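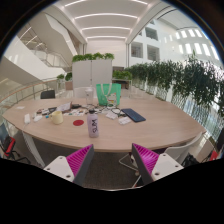 4. Clearing the tabletop

Before you start. The Baltidow table arrived in your home as a piece of furniture. By March it will be a shelf with legs. This section covers getting it back to bare wood grain so that you can carry out Section 5 (Oiling and Leveling), which can't be done around a mug.

Allow 60 minutes the first time. Later sessions take 12, if you have them, and you will not have them as often as you think.

You will need:
One tray or shallow box
One trash bag
One envelope, any size
A damp cloth and a dry cloth

4.1 Drinks first

1. Take away every cup, mug and bottle before you touch any paper. This includes tall plastic cups with lids. A lid is a suggestion.

2. Carry mugs by the handle, one per hand. Teodoro Meléndez of our service desk has asked us to print this in every edition, and we have stopped arguing with him.

3. Check that bottle caps are tight, then stand the bottles on the kitchen counter. Do not lay them in the tray.

4. Leave the coasters until last. If you have a red coaster on one part of the table and a mug on another, you own the usual set.

CAUTION: Do not slide a mug across the top. Grit under the base will scratch the finish, and the Greteck wax stick supplied in the hardware bag covers only light marks.

4.2 Cables

5. Unplug at the wall before you pull on anything. Find both ends of each cable. If you can find only one end, follow it under the nearest bag.

6. Coil each cable loosely, about the width of your hand, and close it with a twist tie. Keep adapters with the device they belong to.

7. Place the coils in the tray. A cable that fits nothing you own may be kept for one year, after which you'll keep it anyway.

Note: Dark cables in a heap look like one cable. Separate them on the floor, where there is room, and where they were probably headed.

4.3 Paper, cards and packets

8. Gather all loose paper into one pile. Don't read it yet. Reading is how the first 60 minutes become an evening.

9. Put small cards in the envelope. Check the rim of the table for strays. The curved edge has no lip, and a single white card will sit there for weeks looking as if it belongs.

10. Pick up crumpled packets and press them flat. Empty ones go in the trash bag. If a packet still has something in it, decide now whether you want it. "Later" is how it got crumpled.

11. Go through the pile once, standing up. Bills to the tray, everything else to the trash or the recycling.

4.4 Bags and pouches

12. Remove tote bags by both handles. Before lifting, feel along the base for anything caught underneath.

13. Hang the bag on a hook or a doorknob. Owners of the Warport side rail (sold separately) may hang one bag at each end. Don't exceed two. The rail will hold more, but then you will have moved the problem eight inches and paid for the privilege.

14. Empty small pouches into the tray and sort the contents there.

4.5 Wiping down

15. Lift off the coasters and wipe the whole top with the damp cloth, following the grain. Work from the center out to the curved edge.

16. Dry at once with the second cloth. Standing water near the rim can raise the grain.

17. Leave the top clear for 12 hours before oiling. Put a chair against it if other people live with you.

If something small and bright is left over and you cannot identify it, do not throw it out. Tullio Carbone, who wrote the assembly section, once mailed 37 replacement leveling caps to owners who had done exactly that. Compare it with the parts list on the inside cover first.

Go on to Section 5.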